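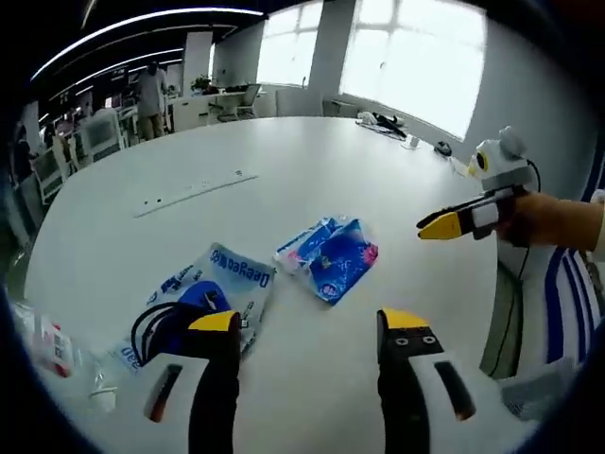 ¿Merece la pena desviarse hasta Whitcombe para visitar una fábrica de papel?

Depende de la paciencia del acompañante. La visita dura 2 horas, la explicación está en inglés y el aparcamiento queda cuesta abajo a la ida, con todo lo que eso supone a la vuelta. A mí me gustó.

La fábrica abre al público unas cuantas mañanas de agosto, y fuimos el 23 de agosto de 2026 con la entrada comprada por internet, que luego hubo que enseñar impresa. En una fábrica de papel tiene su lógica.

El edificio es de 1857, según la placa de la puerta, según el folleto y según el guía, que lo repitió en cada sala por si alguien se incorporaba tarde. Empezamos por el almacén de trapos. Antes de la pulpa de madera se hacía papel con camisas viejas, y todavía preparan así una pequeña tirada para encuadernadores. El olor recuerda a un armario de pueblo cerrado desde la comunión de alguien.

Después viene la pila holandesa, una bañera ovalada donde un rodillo de cuchillas deshace la fibra en agua. La encienden solo un momento y hace un ruido tremendo. El guía siguió hablando durante todo ese rato, así que me falta un trozo de la historia del siglo XIX.

Lo mejor es la sala de formar hojas. Te dejan meter el molde en la tina, sacarlo y sacudirlo. El oficial lo hace en un gesto y le sale una hoja lisa. La mía tenía el grosor de una galleta por un lado y un agujero por el otro, pero me la secaron y me la dieron en una carpeta muy digna, con el sello de la casa. La marca de agua es una nutria. Yo habría dicho que era un zapato.

El secadero, en el último piso, se ventila con lamas de madera que se abren a mano según sople el viento del lado de Namuvthorpe. Son 40 escalones muy empinados y arriba no hay dónde sentarse.

La tienda es cara y se sale por ella. Compré un cuaderno de la serie Ondia, de papel verjurado, tan bonito que no pienso escribir nada en él. También venden sobres sueltos, tarjetas y un jabón cuya relación con el papel no se aclara.

Datos prácticos: la entrada cuesta 9 libras y el taller de hojas va incluido. Hay que llevar calzado cerrado. La cafetería sirve sopa y un bizcocho de limón bastante seco - el té lo arregla. El autobús de vuelta para en la carretera, junto al puente, y el horario de la marquesina es el de invierno.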